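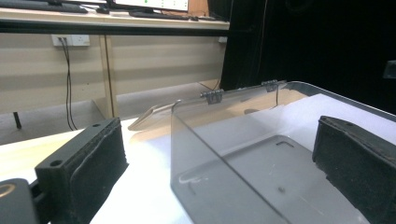

Home Workshop Kits Spares Build Notes Contact

Stollside Hand Gripper – Parts and Build Page

Last updated: December

The Stollside is a two-finger gripper that you hold and work yourself. It is meant for people who want to record how a job is done by hand and play it back later on an arm, or who just want to try out finger shapes before bolting anything to a motor. It is built from printed parts, a short list of bought hardware and one camera. We sell it as a full kit, as a hardware-only pack, and as loose spares.

The full kit takes an evening to put together if you have built a printed mechanism before. Allow a weekend if you are printing the parts yourself.

What is in the full kit

Two finger blocks, black, with mounting holes in the top face
Foam pads, self-adhesive, 2 pairs
Main body and trigger handle
Slide rail and two carriages
Camera bracket (camera not included)
Bag of screws and threaded inserts
Hex key and a strip of spare adhesive

The hardware-only pack leaves out the printed parts and the foam. Print files are sent by email with either order. They are the same files we print from.

Finger blocks

The blocks are deliberately chunky. The first version had thin fingers, and they bent enough under a firm squeeze that the recorded opening was wrong by the time you had hold of anything heavy. The current block does not flex in normal use. Print it with the flat face down and five walls. Infill matters much less than walls.

Opening between the pads is 52 mm with the standard foam fitted. If you need more than that, leave the foam off one side or use the Cullari wide carriages, sold separately, which fit the same rail.

Foam pads

The pads are a fuzzy-faced black foam. It grips smooth plastic well and does not mark it. Acrylic was the reason we changed over from rubber, as the rubber left smears on clear panels and tended to grab at thin edges.

The foam does pill with use, mostly along the edges where it rubs. That is only cosmetic to begin with. Change the pads when the face starts to go flat or a corner lifts. Peel off the old pad, clean the block with alcohol, let it dry and press the new one on for a full minute. Leave it overnight before you use it.

Spare pads come in packs of 50 for shared workshops, or by the pair.

Camera bracket

The Sepp bracket holds a small wide-angle camera looking forward over the fingers. Set it so that both fingertips show in the lower part of the view with the fingers fully open. Tighten the side screw first and the rear screw second, or the camera will creep round as you tighten.

Any camera with a standard tripod thread will fit. Heavy cameras make the whole thing tip forward and tire the wrist. The printed bracket is fine up to 50 g. Above that, use the metal version.

Trying it out

Start with things that have one moving part. A box with a hinged lid is a good first job, and so is a drawer or a light switch. Lids teach you a lot about approach angle. Come in too flat and the finger pushes the lid along instead of lifting it. With clear lids the edge is hard to see in the recording, so check your lighting before you do a long run. A lamp off to one side is better than one straight overhead.

Fix light boxes down with a bit of double-sided tape. Small hinges on acrylic will not stand being forced past their stop, so go gently on the opening stroke.

We keep the bench clear for the first few sessions and add other objects later. Plain white tabletops can fool the exposure on cheaper cameras. Lock it by hand if your camera lets you.

Fitting to an arm

The finger blocks and rail can be moved across to the Zodar powered mount when you are ready. The hole pattern is the same, so the fingers do not need to be reprinted. You will need to take the trigger handle off and refit the rail with the longer screws from the Zodar pack. Check the opening again afterwards – it is easy to put one carriage back a tooth out.

Known problems

Early carriages were a tight fit on the rail. If yours sticks, run it back and forth by hand before adding any oil. If it still sticks after that, send us a message and we will post a new pair.

The trigger spring can click on its return. A dab of grease on the lower end stops it.

Ordering

Full kits are made up in small batches. If the page says out of stock, leave your email address on the contact page and we will write when the next batch is packed. Loose spares are normally posted the next working day. Orders placed before 2 pm are picked the same afternoon.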